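Home | Tickets | Knowledge base | Log in

Playback desk: closed tickets
Aug 3, 2023
By Guido Benedetti

Ticket 151: festival copy of "Tiltby" loses dialogue in reel 2

Reported by the venue. They say the sound "goes" partway through the second reel, the picture carries on, and the audience starts muttering. They blame our file. The distributor, Pellegrini, blames the venue's server. I have heard both of these before and believed neither.

First check. Played the whole file here from our master. Dialogue present throughout, centre channel healthy, no gaps. Pellegrini took this as proof and asked me to close the ticket. I didn't. A master that plays well in our room says very little about a copy that has been through two couriers and somebody's desktop.

Second check. Asked the venue for their log. They sent a photo of a screen with the useful half missing. Asked again and got the text. No playback errors listed, but the file size was short of ours. The projectionist says the copy "verified fine". Verified with what? No answer yet.

Third check. Had the drive sent back. 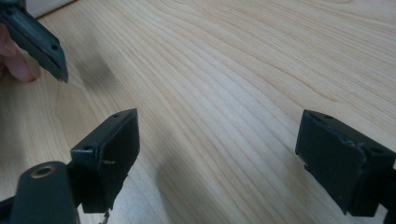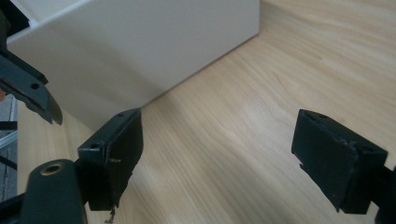
Light wood tabletop, both pictures.

Ran the Skoltis checker on the returned drive. It passed everything in 36 seconds, for a feature film. I don't trust a pass that quick, and the manual admits (well down the page) that the default setting reads file names and sizes from the list on the drive and leaves the contents alone. So it was comparing a wrong list with itself. Switched to the full read and it failed on one sound file, reel 2, as the venue said.

Cause, as far as I can show it: the copy was re-wrapped after it left us, to add the Flaretti logo at the front. Whoever did it rebuilt the list afterwards, so the quick check had nothing to complain about. Pellegrini says no re-wrap was ordered. The logo is on the drive, though -- it didn't get there by itself.

Fix. New copy made straight from master, logo added here, full read done twice, same result both times. Sent to the venue with a note asking them to play reel 2 from start to finish before letting anyone in. They have, and report dialogue all the way through. I'd still like to hear that from someone who sat in the seats.

Not fixed. Pellegrini tell the press the film has been seen by around 3,000 people since December. If any of those shows used the re-wrapped copy, some of them missed the scene between the two brothers, and a few reviews calling it "daringly silent" may need another look. I have asked for a list of venues. Asked again today.

Status: closed for this venue, open for the rest until the list arrives.

Contact the playback desk | Copyright 2023 | Back to top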